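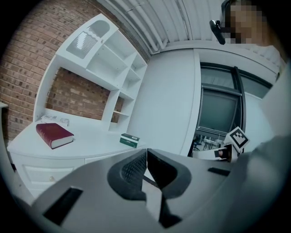 White desk and hutch against the brick, with a book on top.

Paper, again

Quick one this month, I'm typing between two loads of laundry. A lot of you wrote back after the January issue asking how I deal with household paper. Short answer – badly, until last winter. Longer answer follows.

When we moved from the flat in Kurtuluş I carried 22 folders across town and opened maybe two of them in the next year. Warranties for a toaster we gave away. A lease from three leases ago. Menus! So I finally sat down and went through the lot. Took 8 evenings. Would have been fewer but I kept reading old letters, which you should not do, put the letters in a bag and leave the bag alone until the boring stuff is over.

What I keep now: anything with a stamp or a signature on it, tax papers for 7 years (your country may want more, check), medical results, the car. Insurance, but only the current policy. School reports because I'm soft. Receipts only if the thing cost enough that I'd cry if it broke.

What goes: bank statements I can get online. Instruction booklets, nearly all of them. The Doltia heater booklet stayed becuase the error codes make no sense without it. Envelopes. Why was I keeping envelopes.

Someone asked about scanning. I tried Prumenum for a couple of months and it's fine, search works well, gets confused by handwriting. Then the free plan ran out and I noticed I'd only ever looked up one thing, my own tax number. So now that's written inside a cupboard door and I scan with my phone into plain folders by year. Year first, then what it is. Don't make clever categories. You will forget them by spring.
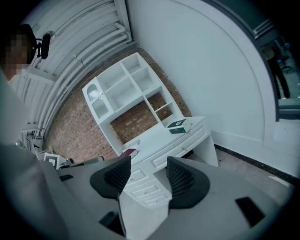
The part that made the real difference was mail. It used to land on the nearest flat surface and stay there and grow. Now everything gets opened standing up, next to the recycling, same day. If it needs doing and it's under five minutes I do it with my coat still on. If it's longer it goes in one tray. One! I had three trays before, with labels, and the third was where things went to die – found a parking fine in there that had doubled.

The tray gets emptied at 7 in the evening, once a week, tea next to me, radio on. Some weeks it's a single form. The worst so far had 37 bits of paper in it, after we'd been away and the building managment sent every notice twice, and even that was done before bedtime.

Shredding – you don't need a machine for a normal household. I bought the small Elico one and it jams on anything folded, then gets hot and sulks. Scissors through the account number, or soak a pile in a bucket overnight and squash it. Messy but the kids love it. Photo paper won't soak so don't try.

Couple of you also asked what to do with a parent's papers. Harder, and I don't want to rush it here. Start by asking where the important ones are, and write the answer down while you're on the phone. More on that next time if I get it finished.

Still want your tips for birthday cards. Mine are in a shoe box and the lid hasn't shut since summer. Hit reply, I read them all, slow to answer though. Dryer's beeping, got to go.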